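Clarkilska finger pads and care kit: two months on our flower cell

I put off buying this kit for a long while, mostly out of stubbornness. We run one small arm over a wooden tabletop, and its job is handling artificial flowers and the vases they go in. For the first year I kept it going with whatever was in the drawer – rubbing alcohol, a toothbrush, squares of shelf liner cut to fit the fingers. It worked well enough that spending money on a proper set felt a little silly. Then in February the left pad peeled off halfway through a Saturday session and went down the neck of a vase along with a poppy, and I ordered the Clarkilska kit that same evening.

What comes in the box

You get two pairs of replacement pads (one soft, one firm), a small tub of cleaning paste, a bottle of primer, a tension gauge for the finger screws, a strip of gray test cards and a folded instruction sheet. There is also a cloth pouch, which I didn't expect to care about and now use every day. The lid on the paste is stiff. I have big hands and still had to run it under the hot tap the first time.

Fitting the pads

Set aside a slow afternoon for this. The old adhesive has to come off completely, and the paste does a lovely job of it, but it wants to sit for a good while before you start rubbing. I rushed the first finger and had to do it over. After that you wipe on the primer, wait until it stops looking shiny, press the pad down from the middle outward and leave the whole thing closed on one of the test cards overnight.

The gauge is the part I would buy again by itself. I had been setting the finger screws by feel, the way I was shown years ago on a much bigger machine, and it turned out that my two sides didn't match at all. Ten minutes with the gauge and the fingers were meeting squarely, with no little sideways shuffle as they closed. If you've ever watched a stem roll out of a grip just as the arm begins to lift, you'll know how pleased I was!

Checking it on real pieces

The sheet tells you to test on the cards and then on a foam block, and I did that, dutifully. But a foam block has never behaved like a tulip, so I always finish on the props we use for work. I like a mix of stems and glass, with one short vase and one taller one, and I put them where the arm will really have to reach.
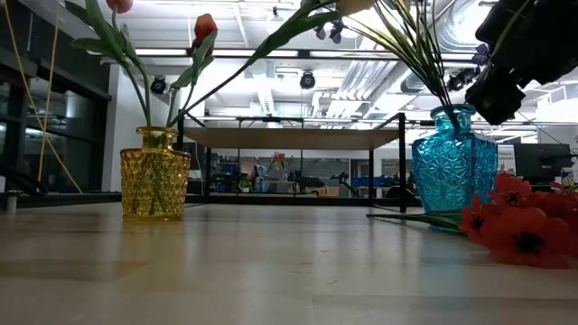

Soft pads or firm pads

The yellow vase has a bumpy hobnail surface and the blue one has a faceted, pressed star-and-diamond pattern, and they ask for quite different things. On the bumps, the soft pads were wonderful. They settle in around the texture and hold without much squeeze, and I could bring the closing force down further than I ever dared with shelf liner. On the facets I went back and forth. The soft pads held fine, but they picked up little dents along the ridges by the end of the second week, and the firm pair stood up to it better.

Stems are the other story. The thin grassy ones are a nuisance for any gripper, and the firm pads let them slip about if you don't catch them low down, near the neck of the vase. Soft pads are kinder there. With the poppies I go for the stem every time and stay clear of the petals, which are broad and crinkled and get caught between the fingers if you come in too high. In the end I left the soft pair on for daily work and keep the firm pair in the pouch for days when it's mostly glass.

Keeping it up

The pads are rated for 1000 cycles between cleanings. I wouldn't go that far with artificial flowers, at least not with ours, which shed a fine sort of fuzz that I never noticed until I started looking for it. I clean at 400 now. It's a dab of paste, a wipe with the cloth and one squeeze on a test card to see that both sides leave an even mark – hardly longer than it takes the kettle to boil. I write the count on a piece of tape stuck to the controller, and the last one before I sat down to write this said 236, with no sign of slipping yet.

Every other week I also run the gauge over the screws. They do drift a touch, always on the same side, and I suspect that's our gripper's doing and no fault of the kit.

A few grumbles

The primer bottle is far too small. Mine was nearly gone after two fittings, and you can't order it separately, so you're buying the whole box again or finding something else. I've heard good things about the one from Drillov but haven't tried it yet. The instruction sheet has tiny print and assumes you have parallel fingers, with one vague line for everybody else. And I'd have liked a third card strip in place of the foam block they sell as an extra.

The price is on the high side for what is, after all, some rubber and a tub of paste. If your arm only moves boxes around, I'd say carry on with your shelf liner and be happy. For glass and anything with a stem, I'd pay it again, and I'm already putting money aside for a second set for when these soft pads wear down.

Four stars from me, with the missing one going squarely to that primer bottle.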